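Setting up a fixed timestep loop for a small 2D game

The Willetti framework calls your update function once per drawn frame and passes the elapsed time in seconds. That is enough for a menu or a card game. Once there is jumping, pushing or bouncing in the game, the results start to depend on the monitor. A player on a 144 Hz screen gets a slightly higher jump than a player on a slower one, and a crate pushed against a wall may pass through it on an old laptop.

The cure is to run the simulation in steps of equal length and draw as often as the screen allows. The code fragments below come from Pidville, a side-on platform game, but any game with a single update function can be changed in the same way.

Before you start

You need a project that already opens a window and moves at least one object. Commit it or copy the folder. You also need to know where your game reads the keyboard, as that code will move.

Step 1: Separate update from draw

Go through the draw function and take out every line that changes the state of the game. Common offenders are animation counters, particle positions and screen shake timers. These belong in update. When you have finished, calling draw twice in a row should give the same picture twice.

Step 2: Add the accumulator

Declare three values at the top of the main file:

step = 1 / 60
accumulator = 0
max_frame = 0.25

Then replace the body of the frame callback:

function frame(dt)
 if dt > max_frame then dt = max_frame end
 accumulator = accumulator + dt
 while accumulator >= step do
 save_previous()
 update(step)
 accumulator = accumulator - step
 end
 draw(accumulator / step)
end

The max_frame line matters when the window is dragged or the machine wakes from sleep. Without it the loop tries to catch up on all the missed time at once, falls further behind and locks up.

Step 3: Store the previous position

Each moving object needs its last position as well as its current one. The save_previous function copies x to old_x and y to old_y for everything in the object list. Do this before update, never after it. When an object is created or teleported, set both pairs to the same values, or it will be drawn sliding across the level for one step.

Step 4: Interpolate when drawing

The draw function now receives a number from 0 up to, but not including, 1. Use it to blend the two positions:

draw_x = old_x + (x - old_x) * alpha
draw_y = old_y + (y - old_y) * alpha

Apply the same blend to the camera. If the camera is left out, the player sprite will appear to shiver against the background while walking. Collision code must go on using x and y.

Step 5: Move the input handling

Held keys can be read inside update. Single presses cannot, as a frame on a fast screen may contain no update at all and the press would be lost. Put presses in a queue when the event arrives, and empty the queue at the start of the next update.

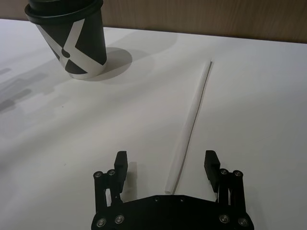

Paper cup on the worktop.

Step 6: Test at different speeds

Turn off vertical sync and record a run through one room. Pidville has a replay file for the Ostton level which holds 1580 steps of input. Play it back with vertical sync on, then off, then with a sleep of 50 milliseconds added to draw. The final player position must match to the last digit in all of them. If it does not, search the update code for a call to the system clock or an unseeded random number.

Common faults

Game runs at double speed: update is still being called by the framework as well as by your loop. Rename yours.

Movement is smooth but feels late: interpolation adds up to one step of delay. Shorten the step to 1 / 120 if the processor can manage it.

Timers drift: add up whole steps and convert to seconds only for display.

Levels made with the Yatsenko editor store speeds in pixels per frame. Multiply these by 60 on loading, and leave the level files as they are.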